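Home | Food | Interiors | Gardens | Subscribe

The basket years

By Verna Lindqvist
April

My mother kept one basket in her kitchen and it held eggs. I have eleven, or I did when I started writing this, and I couldn't have told you what most of them were for. They breed. You buy one for bread at a market, somebody gives you another with soaps in it, and before long you're standing in your own kitchen at half past six in the morning looking for the scissors in a row of woven things, all of them slightly dusty.

So this spring I decided to sort them out. I'd like to say it was a noble urge, but really I'd been to supper at Gunther Kettler's. Gunther used to fit kitchens and has now retired to a flat with a very small one, sixteen floors up, and he keeps everything that would normally drift about a worktop in two baskets. Two! One for things coming in, one for things going out. Post, keys, batteries, the odd lemon, all of it goes in the first. Anything that needs to leave the kitchen (a borrowed dish, a screwdriver, somebody's glove) goes in the second, and whoever walks out of the room next has to take something with them.

I came home full of it. My worktop is a grey speckled stone, polished, put in by the people before us, and it has one great talent – it hides crumbs until the sun comes round, at which point it shows you every single one. It's also the place where everybody in this house puts everything down. Clearing it took me most of a morning and three cups of tea, and I found a library card that expired when my son was in primary school.

Then came the choosing. I lined up all eleven on the floor and was fairly brutal. Out went the round one that tips over, the one with the handle that catches on your sleeve, and a lidded thing from a shop in Bragança that I'd carried home on my lap and never once opened. It went to my sister, who has wanted it for years and was far too gracious about it. 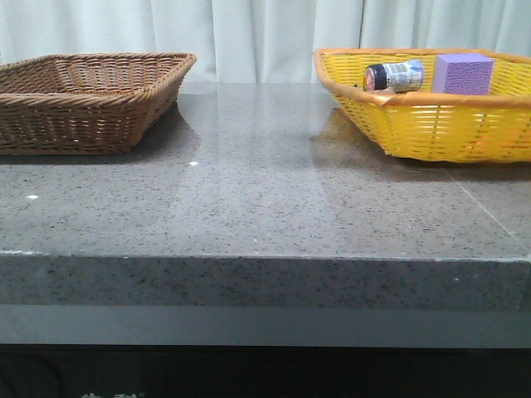

I'm fussy about shape now, which I never used to be. A rectangle sits flat against a wall and doesn't waste the corners, and sloping sides mean you can see what's at the bottom without digging. Wicker is lovely to handle but it does hold on to flour, and if yours lives near the baking end you'll want to take it outside now and then and give it a good bang. An old pastry brush does the braided bits. Yellow, I've decided, is a brilliant colour for a basket of odds and ends, as it looks cheerful even when what's in it is the sort of stuff you'd rather not think about. Sponges, little jars, all that.

I did look at buying new. Rondow do a very handsome pair for £64 and Drarnis have one lined in linen at £100, and I stood in the shop stroking it for quite some time. But I'd only worry about spilling things on it. The two I kept cost me next to nothing and I don't mind if they get a knock.

A month in, the going-out basket is a triumph and the coming-in basket is a bit of a swamp. Gunther says I should empty it every night before bed. Gunther lives alone. My own rule is that it gets tipped out when I can't see the bottom, and so far that's been three times, which I think is respectable.

The other baskets are in the cupboard under the stairs, apart from the one the cat has taken. I've promised two to a neighbour for her allotment shed, and I may yet keep the long shallow one for seed packets – they're in a shoebox at the moment, and the lid has gone.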